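Varora Petal and Cup
Everyday tableware from Clollero
Item no. 468

We have been selling the Varora Petal for a good while now, and it is still the piece our customers write to us about most. It's bright yellow, it's plastic, and it has a scalloped rim that opens out like a flower, so even a handful of crackers looks a little bit festive in it. Thandeka Hendricks drew the first one for Clollero with her own family's breakfast in mind – cut fruit, dry cereal, a few nuts to keep everybody going until lunch – and the outline has hardly changed since then.

Most of our Petals seem to live out on the counter with everything else, next to the mixing bowls and the tongs and whichever squeeze bottle got used last. That's fine by us!

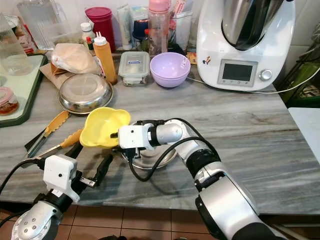
It weighs next to nothing, so you can carry it to the table with one hand while the other hand is busy with something else, and small children can manage it too. The cup that comes with it is teal and has a handle. Nomvula Dlamini picked the two colors together after trying the yellow beside just about every cup in our sample closet, and we think she chose well.

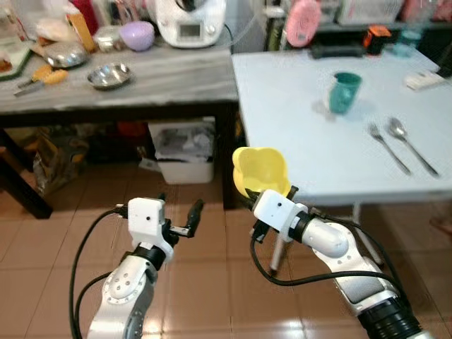

Petal in yellow with the teal cup. Fork and spoon not included.

If you already own one of our Oravec place mats, the pair will sit on it nicely with room left over for silverware. Customers who want a bigger spread often order two sets and use the second Petal for dip in the middle of the table.
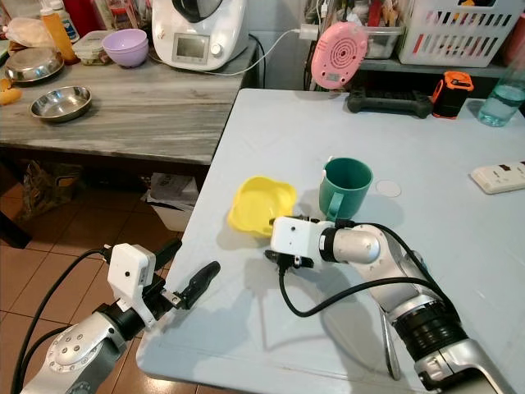 Scalloped rim in yellow, with the teal cup beside it.

What you get: one Petal in yellow and one cup in teal. Both pieces are sold together only. We made 2,120 sets in the last run, and the next one is planned for June, so please do join the waiting list if the button says sold out.

Care: wash by hand in warm water with a soft sponge, and let both pieces dry before you stack them. Please keep them out of the microwave and off the stove.

Shipping and returns: orders leave our warehouse within 7 working days. Free shipping on orders over $74, including anything you add from the Teritz storage range. Unused sets can be sent back in their original box – just drop us a line first and we'll email you a label.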